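Handout 5: Setting Out a Work Surface
Home and Studio Organization, evening course, Room 42
Revised 2024-10-20

Welcome back, everybody! Last time we got a bit carried away with shelves and ran out of minutes, so tonight we slow down and look at the table itself, the part of any room that fills up fastest. Please have your Zelano workbook open (page 70, the one with the blank rectangle) and a pencil you don't mind wearing down.

Start with the ground you're working on. A pale board laid over a wooden table gives small things somewhere to show up, and a red disc or a sheet of white paper is much easier to keep track of when it has plain space on every side.
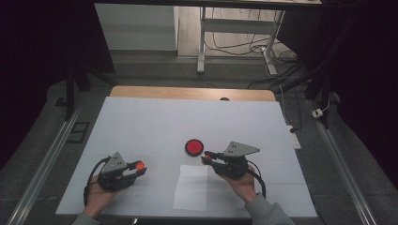 Before you put anything down, decide where your hands will go. In the June group we had lovely, careful layouts that fell apart the moment somebody reached across them, and I'd like to spare you that. Draw your reach in the workbook first, left side and right side, and then pencil in the objects.

Next come the seams. If your board has lines in it, use them! They're a free ruler. Line up one edge of your paper with a seam, stand back, and see how much calmer the whole table feels. 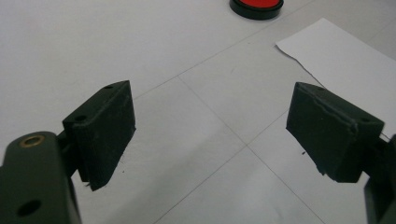 Fig. 2. Seam lines crossing on the white tabletop.

Those of you with the Flastska folding boards will have fewer lines to work with, and a strip of masking tape does nicely in their place.

Now for the paper. I like it toward the near edge, flat, with the colored things a little farther off, so that you can write without leaning over anything.

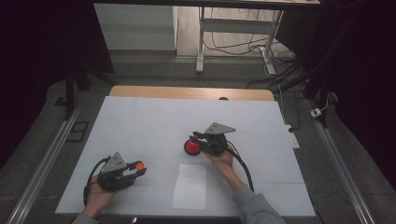
For next time, clear one surface at home and set it out again from nothing. Sketch it before and after. The longer reading is in the Vahidi packet, item 476, and spare copies are in the tray by the door.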